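スレッドにします。長くなりそうなので、お茶でも飲みながらどうぞ。九月に入ってようやく、ずっと見ないふりをしていた「電源とケーブルの山」に手をつけました、という話です。(1)

パソコンを自作したり直したりしている人ならわかってもらえると思うんですが、電源ユニットって捨てどきが本当にわからないんですよね。本体を組み替えるたびに一個余って、「まだ使えるし」と棚の下に入れて、次の年にもう一個余って、また入れて。うちの棚の下はそうやって地層になっていました。(2)

しかも電源本体だけならまだ四角いから積めるんです。問題はケーブル!黄色、赤、黒、オレンジ、青。あの束が生えているせいで、四角いはずのものがぜんぜん四角く収まってくれない。タコを箱にしまうような気持ちになります。(3)

きっかけは、作業場の仲間うちで使っている共有の部品置き場(みんなBenaddenと呼んでいます。もともとは建物の古い看板の名前で、由来はもう誰にもわかりません)の棚を一段空けることになったことでした。私の分がいちばん場所を取っていたので、まあ、言い逃れのしようもなく。(4)

で、先に道具の話を少しだけ。使ったのは、透明なアクリルの大きめのケースと、仕切りの入った段ボール箱。あとは結束用の面ファスナーと、マスキングテープと、油性ペン。新しく買ったのは面ファスナーだけです。Bitierの切って使うロールタイプで、600円。これが今回いちばんいい買い物でした。(5)

透明のケースは本当におすすめしたいです。奥のほうに小さい仕切りがずらっと並んでいて、手前が広く空いている形。小さいものは奥、かさばるものは手前、と考えなくても手が動いてくれるんです。それに中が見えるというだけで、「とりあえず突っ込んでおこう」という悪い心がだいぶ弱まります。(6)

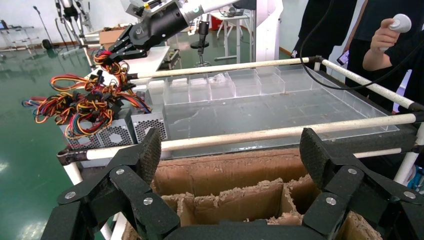
文と写真:ひだまり工作室(部品の片づけ係)

左側に置いてある銀色のが電源ユニットで、ハニカムみたいな六角形の穴のメッシュがついています。私はあの面がけっこう好きで、拭くたびにちょっとうれしくなります。そこからどばっと出ているのが例の束です。改めて見ると、なかなかの量ですね……。(7)

段ボールの仕切り箱のほうは、ご覧のとおりふちがもうボロボロです。中の波々が見えてしまっているくらい。買い替えたら、と何度か言われたんですが、仕切りの大きさがコネクタ付きの短いケーブルを丸めて入れるのにぴったりで、どうしても手放せないんです。道具って、見た目よりもそういう「ぴったり」で残っていきませんか。(8)

さて、からまったケーブルのほどき方です。これは何年もやってきてようやく落ち着いた方法なので、少し丁寧に書かせてください。まず、コネクタを引っ張らない。とにかく引っ張らない。引っ張ると結び目がきゅっと締まって、あとの自分が泣きます。(9)

では何を持つかというと、束の途中です。根元と先っぽのあいだの、ふわっと浮いているあたりを軽くつまんで、上に持ち上げてみる。そうすると重たいコネクタが下に垂れて、どれがどれに引っかかっているのか、なんとなく見えてきます。見えてきたら、いちばん上に乗っている一本を、来た道を戻すようにくぐらせていくだけ。(10)

急がないのも大事です。私はラジオをつけて、ひと束につき一曲か二曲ぶんくらいの気持ちでやっています。一曲で終わると得した気分、三曲かかるとちょっと悔しい。この前なんて、交響曲の楽章ひとつぶん丸々かかったのがありました。あれは曲のほうが長かったことにしています。(11)

ほどけたら、種類の近いもの同士をまとめます。昔は色で分けようとしていたんです。黄色は黄色、赤は赤、って。でも一本のケーブルのなかに何色も入っているわけで、すぐに行き詰まりました(気づくのに丸一日かかったのは内緒です)。いまはコネクタの形で見ています。(12)

具体的には、太くて幅の広いもの、中くらいのもの、細くて平たいもの。正式な名前で分けたほうが立派に見えるんでしょうけれど、疲れてくると名前が頭に入ってこないので、「太・中・細」で十分です。ラベルにもそのまま書いています。あとで使う自分がわかれば、それで。(13)

まとめるときは、きつく縛らないでくださいね。昔、結束バンドでぎゅうぎゅうに締めて何年も置いておいたら、締めたところだけ癖がついてしまって、伸ばしても伸ばしてもくの字のまま戻らなくなりました。面ファスナーで、指が一本入るくらいのゆるさが好きです。これなら次に使うときもペリッと外せます。(14)

電源本体のほうは、乾いた布で外側を拭いて、メッシュのほこりをやわらかい刷毛で払うところまで。中は開けません。電気がたまっていて危ないことがあるので、ここは手慣れた人も横着しないでほしいです。私はKuhlmannの古い平刷毛を使っているんですが、毛がいい具合にくたびれていて、穴のふちをなでるのにちょうどいいんです。(15)

それから、型番と「最後に動いたのを確認した月」をマスキングテープに書いて貼ります。これ、前回はやらなかったんですよ。やらなかったせいで、今回ぜんぶ「動くんだっけ?」から始める羽目になりました。過去の私に教えてあげたい。テープ一枚、数秒のことなのに。(16)

途中で一回、全部いやになりました。床にもケースにもケーブルがあって、片づける前より確実に散らかっている時間帯って、ありますよね。ああいうときは無理をせず、湯を沸かしに行くことにしています。戻ってくると、不思議と一束だけならやれそうな気がするんです。その一束が終わると、もう一束。(17)

残すか手放すかの線引きも、毎回悩みます。今回は「次の一年で、どの機械に使うか言えるもの」だけ残すことにしました。言えなかったものは、欲しい人に声をかける箱へ。Stima(うちの作業場の掲示板です)に書いたら、その日のうちに返事が来て、ずっと棚の下にいた子の行き先が決まりました。ちょっと寂しくて、だいぶうれしかったです。(18)

ついでなので、古いケーブルの長さをぜんぶ足してみたくなって、床に並べて測りました。合計2,666センチ。27メートル近くです。だから何だと言われると困るんですが、棚の下の暗がりにそれだけの長さが丸まっていたのかと思うと、しばらく眺めてしまいました。(19)

あと、地味に助かったのが台の高さです。前は床に座ってやっていて、終わるころには腰が固まっていました。立ったまま手元が見える高さにケースを置くだけで、ぜんぜん違います。持ち上げた束がちゃんと下まで垂れてくれるので、ほどくのも楽になるんですよ。もっと早くやればよかった。(20)

質問をいただく前に書いておくと、ケースの底の灰色っぽい汚れは、私はふだん、ぬるま湯に台所用洗剤を少しだけ落として、やわらかい布で拭いています。アクリルはアルコールで拭くと細かいひびが入ることがあるので、そこだけ気をつけてください。私は一度それで小物入れをだめにしました。(21)

仕切り箱のふちは、次に時間ができたら紙テープで巻いてあげるつもりです。白か、クラフト色か、まだ迷っています。クラフト色のほうがなじむ気はするけれど、白だと字が書けるんですよね。よさそうなテープをご存じの方がいたら教えてください。幅は広めが希望です。(22)

そういうわけで、棚の一段は無事に空きました。来月はネジと小さいスペーサーの引き出しをやる予定です。あそこはあそこで、開けるたびにそっと閉めてきた場所なので、いまから少し気が重いです。面ファスナーのロールがまだ半分残っているので、先にACアダプターのほうを片づけてしまうかもしれません。(23)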